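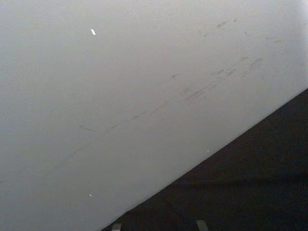

Renata Pereyra has spent most of her time at Pritell this year comparing parallel grippers. The company builds small picking cells, and until recently it bought whatever gripper the arm supplier recommended. Her test set came down to two models, the Tranetti and the Ulloa, each fitted to the same arm and run from the same controller.

"The data sheets were close enough that we couldn't choose from them," she says. "Stroke, force and weight were all within our limits. What they don't give you is how the fingertips behave when the approach height is wrong."

Each gripper did 700 picks with a wrist camera recording. The approach height was lowered in steps until the tips touched the work surface before closing. Pereyra logged 87 contacts with the Tranetti and 11 with the Ulloa. She warns against reading too much into the gap.

"Most of the 87 came from one batch, where the tool length in the controller was 3 mm short. Take that batch out and the two are much nearer. I reported both figures."

Surface wear was recorded separately. Light grey surfaces show every scuff, she says, and old marks have to be mapped before a run or they end up in the results. Her colleague Pascual Echeverría wrote the script that compares pictures taken at the start and end of each batch. It copes well with dark marks and badly with small white specks, which it tends to report as parts.

"We tried raising the threshold," Echeverría says. "Then it missed real parts. For now a person checks anything under a set size."

Camera position caused more argument. Pereyra wanted both fingertips in view at all times, so that a bent or slipped tip could be spotted without stopping the arm. Echeverría would have preferred a wider view of the surface. They settled on a mount that keeps the tips at the bottom of the picture.

Pritell will fit the Ulloa to its next cell, at the Bukau site, in October. The Tranetti stays on the test arm while Pereyra repeats the batch with the corrected tool length.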